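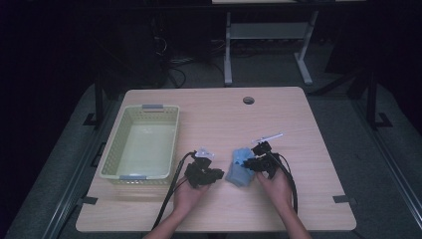

Onions lose weight and start to sprout while they are stored, and how fast this happens depends a lot on air. Most advice for households says to keep them dry, dark and ventilated, but people use whatever container they have. In the student kitchens at Zonholm that usually means the plastic bag from the store, a closed box, or an open basket. A pale plastic basket with small square holes in the side walls and a smooth floor, like the one on the table, lets air in from the sides and the top but not from underneath. We wanted to know if that kind of basket keeps onions better than a bag or a box.

Storing onions in a shared kitchen
Project report, May 2025
Hendrik Shezi and Xolani Radebe

Background

Our interest came from the kitchen on our floor in Uchida Hall, where a lot of onions are thrown out. In January we asked other residents what they do with theirs. Most kept them in the bag they were sold in. A few kept them next to the potatoes, and one person kept them in the refrigerator and was happy with the results. Almost everyone had thrown out a soft onion in the past month.

An onion bulb is mostly water. The dry outer skin slows the loss of that water, and the neck has to be closed and dry as well. If the air around the bulb is damp, mold can grow on the skin and roots can start. Warmth encourages sprouting up to a point. We could not control the temperature in the kitchen, so we left it out of the comparison and kept all the containers in the same cupboard.

Method

We bought yellow onions from Elix, all from one sack. We took out any that had damaged skins or soft necks. The rest were divided into three groups of 1,000 grams each, with a mix of sizes in every group. One group went into a knotted plastic bag, one into a box with a tight lid, and one into a basket with holes in the sides. The test ran for 30 days.

Each group was weighed once a week on the kitchen scale. At the same time we looked at every onion for sprouts, mold and soft spots. Moldy onions were weighed, written down and removed so that they would not affect the others. The basket onions were laid in one layer at first, but this took up too much of the shelf and we had to stack them after the first week. 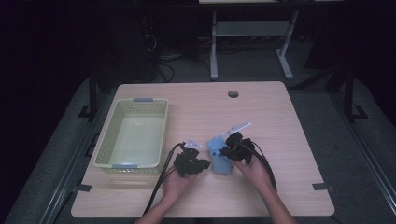

Stacking them probably made a difference to the result. Onions at the bottom of a pile get air from the sides only, and the ones in the middle touch others all the way around. We turned the pile over at each weighing to even this out. We did the same with the bag and the box.

Results

The basket group lost water steadily and weighed 900 grams at the end. None of those onions had to be removed, although two had short green sprouts. The skins were dry and came off easily.

The closed box kept its weight longest, but drops of water had formed under the lid by the second weighing. Mold appeared on the necks in the third week. By the last day we had taken out 300 grams of onions from the box. The bag was in between. It had less mold than the box and more sprouts than the basket, and several onions had grown roots where they touched the plastic.

Discussion

Weight alone is a poor measure of how well an onion keeps. The box looked best on the scale for two weeks while it was doing worst in other ways. If we repeated the project we would record sprouting and mold separately from the start and use a simple score for each.

There was only one container of each type, so a single bad onion could change the result for a whole group. The cupboard door was also opened many times a day by people who had nothing to do with the project. Xolani suggested adding a fourth group in a net bag hung from a hook, and we think that would be worth trying, along with a slatted tray that lets air in from below.

We have moved our own onions to a basket on the lower shelf and put the potatoes in a different cupboard.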